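Robots in Everyday Spaces: Handout for Week 6
When the gripper says yes and the table says no

Last time we finished with force control and I promised you a session on failure. I love this one! Faults teach you more about a robot than any demo, because a fault shows you what the machine believed at the moment it went wrong. Our case is table clearing with two arms: shells and scraps in the middle of a mat, a bowl at one side, a cloth at the other. Simple for you after dinner, surprisingly hard for a robot.

1. The fault

The Dromer cell was running a clearing routine one Tuesday in June. The left arm was supposed to take the bowl by its rim, lift it a little and bring it next to the pile. The right arm would then pick up the scraps. On run 223 the left gripper closed, the software reported a good grasp, and the arm moved off. The bowl stayed exactly where it was. The right arm knew nothing about this, so it went on to drop shells, very neatly, onto the bare mat where the bowl should have been.

Nothing broke and no alarm went off. The log for that run is green from top to bottom, and the log is the part I want you to get excited about. A crash gets fixed the same afternoon. A quiet fault like this can live in a system for months.

2. What the log shows

The grasp check in the Bristent controller looked at one thing only, motor current. If the current rose above a limit while the fingers were closing, the grasp counted as good. On run 223 the current did rise. One finger had caught on the edge of the mat before the other met the plastic, and the mat pushed back hard enough to pass the test.

So the check answered the question "did something resist?" and the program read it as "am I holding the bowl?" Write those two questions side by side in your notes. We will come back to them with the drawer example next week.

The finger width was in the log too! A thin rim should leave the fingers nearly shut. The recorded gap was far too wide for that, and no line of code ever compared it with anything.

3. Why the rim is a hard target

A rim grasp needs one finger inside and one outside. The inside finger has free air below it. The outside finger is coming down toward the table, and a small height error puts it on the mat. Add a bowl that can slide or tip, and the safe region gets small fast. Sketch it from the side and mark where each fingertip can go wrong. (A rolled rim adds another twist, so try your sketch with and without one.)

4. The safety side

Think about the second arm. It kept moving on the word of the first one, in a room where people work at desks nearby. With scraps, the cost was a messy mat. Swap the bowl for a pot of hot soup and the same logic becomes an injury report.

The team made these changes:

Grasp check now needs current and finger width to agree.
After lifting, the arm holds still and a camera confirms that the bowl has moved with it.
The right arm waits for that confirmation. With no answer, both arms stop.
Speed near the table is capped until the check has passed.

They then repeated the routine 315 times. The new check stopped the arms on 30 of those runs, and I find that wonderful. Those stops are the old silent faults, finally visible.

5. Before next class

Read the Ďurica notes on sensor agreement, sections 2 and 3. Then pick a device at home that decides for itself when it is done (dryer, kettle, printer) and write half a page: what does it measure, what does it assume, and how would you fool it safely? No mains voltage experiments, please.

Bring your side view sketch as well. We will put them all up on the wall and hunt for missing failure points together. The Clerkano simulator will be open in the lab from noon for anyone who wants to try a rim grasp first.

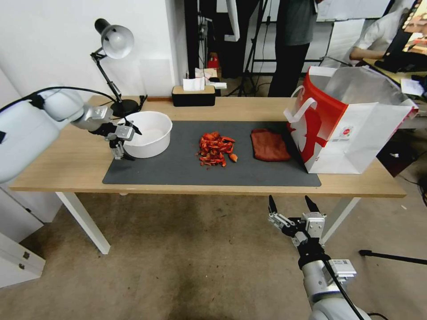 One more thing for the sketch: draw both arms, even if you only plan to analyze the left one. Mark what the right arm needs to know before it starts, and write next to it which sensor could tell it so.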